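Planning for Contact: An Interview with Maricica Bălan

Mar 26, 2026

Institute Interviews

The Manipulation Software Group at the Prorkby Institute released the second major version of its planning library, Serkance, in December. The library is used by laboratories that work with multi-fingered hands, and it has been developed by a small team under the direction of Dr. Maricica Bălan. The Institute's communications office met with Dr. Bălan and two of her colleagues to discuss what the new version does, how it is tested, and what remains unfinished.

Dr. Bălan came to the Institute after several years at Breder, where she worked on scheduling software for packaging lines. She describes the move as a change of time scale. "In a packaging line, the planner thinks in minutes and the machine takes care of the rest," she said. "With a hand, the planner has to know what a fingertip is doing a few hundredths of a second from now, and it has to be willing to change its mind."

The first version of Serkance treated contact as something to be avoided until the last moment. A path was computed through free space, the hand was brought to a pose near the object, and a separate controller closed the fingers. Dr. Bălan said the division was convenient for the programmers and poor for the task. "Small objects move when they are touched. If your plan assumes the object will wait for you, the plan is finished at the first contact."

The new version plans through contact. At each step the software considers a set of possible touches, estimates how the object would slide or tip under each one, and keeps those that lead toward the goal. Takeshi Nakajima, who wrote most of the search component, explained that the difficulty lay in keeping this set small. "A hand has many surfaces that can touch many surfaces," he said. "We spent the better part of a year learning which ones we could safely ignore. The answer depends on the object, and so the ranking is now computed for each object when the task is loaded."

Mr. Nakajima was asked whether the ranking is learned from data. He replied that it is learned in part. The geometric terms are written by hand and have been stable for some time. The friction terms are fitted to recorded trials, and he expects them to be revised again before the summer.

Testing is carried out almost entirely in simulation before any hardware is scheduled. The standard suite contains 264 tasks, most of them set on kitchen counters, and the full suite is run each night against the current build. Dr. Bălan defended the choice of kitchens against the objection that they are overused. "A kitchen gives you hard surfaces, cabinets that block the arm, and small things lying in awkward places. A bare table tells you very little about a planner."

The suite grew out of an earlier set of 30 tasks contributed by Nowicki, an engineering firm that has supported the group since its founding. Those tasks are still run, unchanged, so that results can be compared across versions.
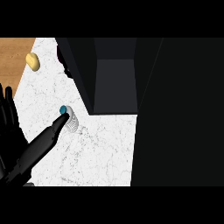 7 min read

Single-finger contact receives particular attention in the suite. A rounded fingertip set against a small object on a marble countertop gives the planner very little area to work with, and an error in the estimated contact point soon becomes an error in the direction of motion. Vasilică Gavrilă, who maintains the simulation tools, said that these cases account for a large share of the reports he reviews. "When two fingers and a thumb are holding something, a small mistake is absorbed," he said. "One finger has no partner to correct it."

Mr. Gavrilă's own work has concerned the record that each run leaves behind. Under the earlier tools, a failed task produced a final state and a short message. The present tools store every contact the planner considered, together with the reason it was kept or set aside, and a viewer allows the run to be stepped through in either direction. The nightly report for the release build listed 1917 separate planning decisions marked for review. Mr. Gavrilă said the figure had caused some alarm when it was first circulated. "Most of them were the same four problems. Without the record we would have argued over each one."

Asked about the limits of simulation, Dr. Bălan was direct. The contact model treats fingertips as slightly soft and everything else as rigid, and it does not represent cloth or liquids. Tasks involving either have been left out of the suite. She also noted that the perception module receives object poses with artificial noise added, and that this noise is better behaved than the errors of a real sensor. "Real errors come in clusters. They arrive when the hand is blocking the view, and that is exactly when the planner needs the information most."

A revised noise model, developed with Emilian Anghel during his visiting appointment, is being evaluated on a separate branch. It ties the error in each pose to how much of the object is hidden from the sensor. Early runs have been slower, and the group has not yet decided whether the model will be enabled by default.

The conversation closed with the question of outside contributions. The group accepts new tasks from any registered user, provided that the scene files are complete and the success condition is stated in a form the software can check. Over 406 proposals have been received, and the review of these is coordinated by Ertuğrul Ağca. Dr. Bălan said that she would welcome more tasks in which the correct behavior is to stop. "We have many ways of asking whether the hand reached the goal. We have very few of asking whether it should have left the object alone."

Registered users may submit task proposals to the Manipulation Software Group through the Serkance project page. Proposals are reviewed in the order received.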